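Water bottles, lids and the funny smell in the cupboard

I keep a shelf for drinks bottles next to the fridge, and every January it gets out of hand. This year I finally emptied the whole thing onto the counter, and since a few readers over in Prullholm have been writing in about musty flasks and mineral rings, I thought I'd put all my bottle habits on one page. Some of these I got from my aunt, some from plain trial and error (mostly error!).

Let's start with storing water, as that's what most of you asked about. Unopened bottles like a cool, dark cupboard, well away from paint, gasoline or anything with a strong smell. I used to keep mine in the garage beside the turpentine and I really don't recommend it. Put the oldest at the front, and if you stack them, lay a piece of cardboard between the layers.
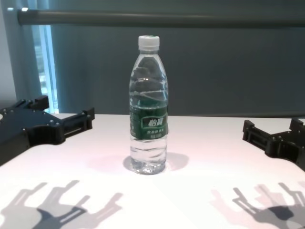
Household Pages, No. 687

Once a bottle is open, I treat it like any other food. Cap on, into the fridge, finished in a day or two. If somebody has been drinking straight from it, I want it gone by bedtime. I write the day on the cap with a grease pencil, which wipes off with a bit of rubbing alcohol, and my family have stopped laughing at me about it (well, nearly).

Now, flasks and reusable bottles. Hot water and dish soap every night, a long brush for the bottom, and then the step people skip: dry them upside down with the lid OFF. A closed flask in a cupboard will smell like a pond by spring. If yours already does, put in a heaped spoonful of baking soda, fill with warm water and leave it overnight. Rinse it twice and sniff. Still bad? Do it again, and check the rubber ring in the lid, where the gunk loves to hide. A wooden toothpick gets the ring out without tearing it.
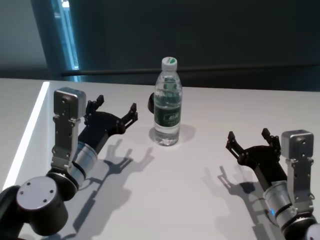
Water bottle with a green label, nearly full

White chalky film is only minerals. Equal parts white vinegar and water, half an hour, then a good rinse. We have terribly hard water here in Brernatbridge, so I do the kettle at the same time and get it all over with in one smelly afternoon. Please don't mix vinegar with bleach, ever, not even a splash.

Labels next! If you want to reuse a jar or bottle for buttons or screws, fill it with warm water first and let it sit for a few minutes, and paper labels will often slide right off. For the sticky patch left behind, rub in a little cooking oil, wait, and wipe it with a dry cloth before you wash it. Plastic wrap-around labels can be snipped with nail scissors, blade pointing away from the bottle. I've got 52 jars of odds and ends in my workroom done this way, and yes, I did count them for this page, and no, I don't know what's in the ones at the back. 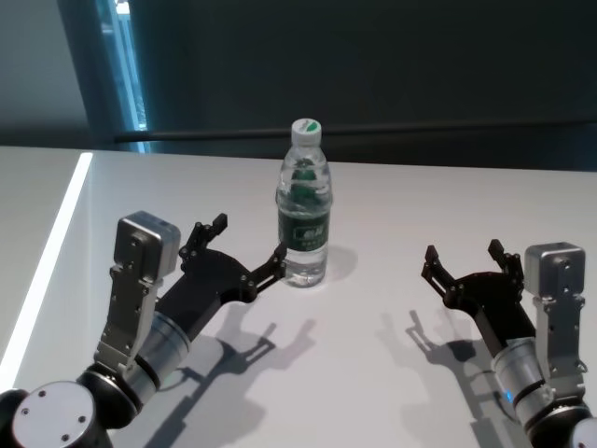
Screw cap on, standing upright

A tight cap that won't budge: wrap a thick rubber band around it and twist. Works on nail polish and glue too. With metal lids on glass jars, hold the lid under the hot tap first.

And a few uses for an empty plastic bottle before it goes in the recycling. Cut the bottom off and you have a funnel for birdseed. Poke small holes in the cap and you can water seedlings without washing them out of the tray. Mine is on its third season and looks dreadful.

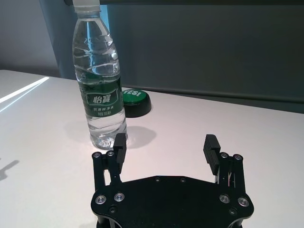
Photo: Perelitz Picture Desk

For the freezer, never fill a bottle to the top. Leave a good couple of inches for the ice to swell, and stand it up until it's solid. A frozen bottle wrapped in a dish towel keeps a picnic cool for hours, and the towel catches the drips. Next month I'm doing lunch boxes, so send me your worst stains.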